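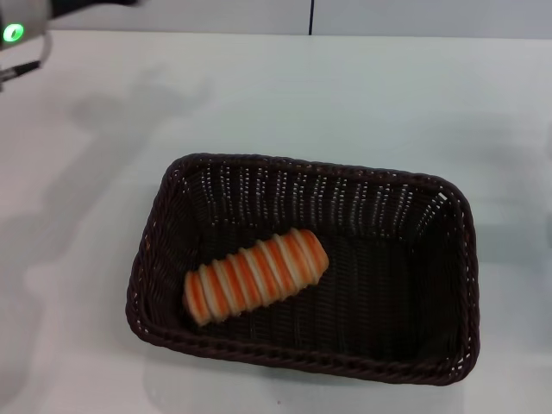 Against the single-column translation

Domingo Sepúlveda

Most English versions of scripture published in the last century give the reader one column of English, a verse number, and a footnote where the translator felt uneasy. I think this format does more harm to ordinary study than any single mistranslation, and that parishes and reading groups should stop buying it as their main text. What follows is the case for the parallel page, with the original on one side and the English on the other, even for readers who know no Hebrew or Greek.

The usual objection comes first, so I will deal with it first. A reader who cannot read Hebrew gains nothing from having Hebrew on the page. It takes up room, it doubles the weight of the book, and it may flatter people into thinking they know more than they do. I held this view for a long time. I taught an evening class in Tastthorpe for several winters using a plain English Bible, and I told people who asked about the original to trust the translators, who were better qualified than either of us.

What changed my mind was Ruth. The book is four chapters long and can be read aloud in a quarter of an hour. In chapter one, Naomi tells her daughters-in-law to go back, and the verb for going back or returning, shuv, occurs again and again through the chapter. Orpah returns to her people. Ruth, who has never lived in Bethlehem, is also said to have returned there. In Hebrew the oddness is plain. In English the translators, with good taste, vary the wording: go back, turn back, return, come back, brought me back. Each choice is defensible. Taken together they remove the thing the chapter is built on. A reader with a parallel page and ten minutes of instruction can find the three root letters and mark them. The class did this with pencils. They did not learn Hebrew, and they did not think they had.

This is the narrow claim. Repetition is visible to a reader who cannot translate, provided the original is in front of them. It is invisible in nearly all English versions intended for reading aloud, as English style since the schoolroom has treated repetition as a fault.

The second claim is about disagreement. The single column presents a settled text. Where the manuscripts differ, the difference goes to the foot of the page in smaller type, and where the Hebrew is obscure the footnote says "Heb. uncertain", after which the English continues in the same even tone as before. Job is the worst case. There are lines in Job that no one can construe with confidence, and the common versions print smooth, dignified English for them. Two versions set side by side will sometimes be found to say entirely different things, each with the same assurance. A reader who meets only one of them has no reason to suspect anything.

The parallel page does not cure this, but it weakens the effect. When the left-hand page has five words and the right-hand page has nineteen, even a beginner sees that something has been supplied. I have watched people stop at exactly those places. They ask what the extra words are for. Sometimes the answer is dull, since Hebrew is compact and English needs its small words. Sometimes it is that the translator has made a decision, and the decision can then be discussed.

I should say something about Grube, whose pamphlet on congregational reading is still passed round in my diocese and is usually quoted against me. Grube's argument is that scripture is heard before it is read, that for most of its history most of the people who loved it could not read any language, and that a book cluttered with foreign type makes the lay reader feel like a visitor. The historical point is correct. The conclusion does not follow from it. A lectern Bible should be a single column in good plain English, and I would not change that. Public reading and private study are different tasks. A text that serves the first well, with natural cadence and varied vocabulary, will serve the second badly for the same reasons.

As for feeling like a visitor, the reader is one. The books were written in other languages for other people over a long period, and some of them quote or answer books we no longer have. An edition that makes all of this feel local is giving false information. I do not see why a mild sense of distance should be thought harmful to devotion. Jewish readers have lived with a page of several languages and several centuries for a very long time, with commentary set round the text, and their attachment to it does not seem to have suffered. Muslim practice is stricter still: an English Quran is commonly treated as a rendering of meaning, and many editions print the Arabic alongside it as a matter of course, including for readers who can sound out the letters but not follow the sense. Christians are the unusual party here. We have a doctrine that welcomes translation, which I support, and we have slid from it into a habit of treating the translation as if it had no parent.

There are practical costs. Parallel editions are dearer. They are heavy, and the binding tends to fail at the prophets. The type is often too small for older eyes. The Plarnel edition, which I use and otherwise recommend, runs to 2714 pages in one volume and will not stay open at Genesis without a hand on it. Its two-volume format is better but splits in the middle of the Writings for no reason I can discover. Anyone buying for a group should ask for the two-volume set and should expect to share.

The Drollo interlinear is a different sort of book and I would advise against it. An interlinear prints an English word under each Hebrew or Greek word, in the original order. It looks more helpful than a parallel page and is less so. It suggests that each word has one English equivalent, that the equivalents can be added up, and that the sum is the meaning. People come away from an interlinear with firm opinions about single words. "The Greek really says" is a phrase I associate almost wholly with owners of interlinears. In the parallel page the units are the sentence and the verse, and the reader is left to notice patterns without being handed a false key.

I accept that there is a risk of the same thing happening in a milder form. One man in the Tastthorpe class found that ruach can be wind, breath or spirit, and for the rest of the term he wanted it to be all three in every verse. This is an error, and a well-known one. A word that has three senses in a dictionary will usually have one in a sentence. But it was an error that could be corrected by looking at the page, at other verses, with the rest of the group, and it was corrected in the end — mostly by Ezekiel 37, where the translators themselves move between breath, wind and spirit, and where the shifting is plainly deliberate. He learned to tell the case where the range of the word is in play from the case where it is not. I cannot think how one would teach that from a single column.

The Greek side is easier to argue and I will be short. The opening of Mark uses the same adverb, euthus, at a rate that most translators find embarrassing. They give at once, immediately, just then, as soon as, without delay, or leave it out. The result is a calmer evangelist. Mark's haste is a fact about Mark, and readers should be allowed to see it, even if the church then decides that it should not be read out at the eight o'clock service.

Nor does the method need a specialist in the room. It needs someone who can recognise the alphabet, which takes a fortnight of modest effort, and who is willing to say "I don't know" when the question goes past the alphabet. The clergy used to be able to do this. Many trained in the last thirty years cannot, through no fault of their own, as the languages were made optional and then dropped from the timetable. I would like to see them put back, but the parallel page should not wait for that.

My proposal is modest. Keep the lectern Bible as it is. For study, buy fewer books and better ones, with both languages on the opening, and spend the first meeting on the letters. Start with Ruth or Jonah. Leave Job until the second year, and when the group reaches it, have at least two English versions on the table as well as the Hebrew. Our own group takes up again in September with Jonah, where the word to mark is gadol, great, which is used of the city, the wind, the storm, the fish and the prophet's bad temper.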